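How Does a Robot Learn to Put In a Computer Chip?

The processor is the part of a computer that does the thinking. It sits in a holder called a socket, and the socket has rows of tiny pins. If a pin gets bent, the computer may not start.

Hae-won Ko and Seren Wogan work on a project called Nekik. They wanted to know if a robot could learn this job by copying people. First, a person moved the robot's arm through the whole task 426 times — slowly, with a real computer. Each time, the robot saved what its cameras saw and how its arm moved. Then a program called Gemisow searched all of those recordings for patterns.

After that, the robot had to try alone.
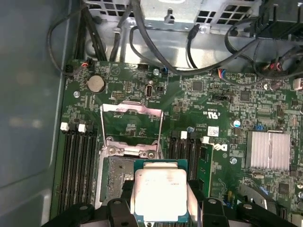
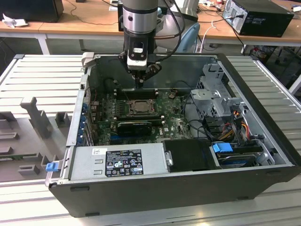 Why does the robot need so many tries to learn one job?
Each try is a little different. The computer may be turned slightly, or the light may change. A robot that has seen only a few tries gets confused when something looks new.

The team gave the robot 54 tests. It did best when the computer was in a spot it had seen before. When they moved the computer to a new spot, it made more mistakes, and often it stopped too high over the socket. In November the team will record more tries, with the computer in many more places, and run the same tests again.

Words to know
Socket: the holder for the processor.
Gripper: the robot's "hand."
Data: information that is saved so it can be studied.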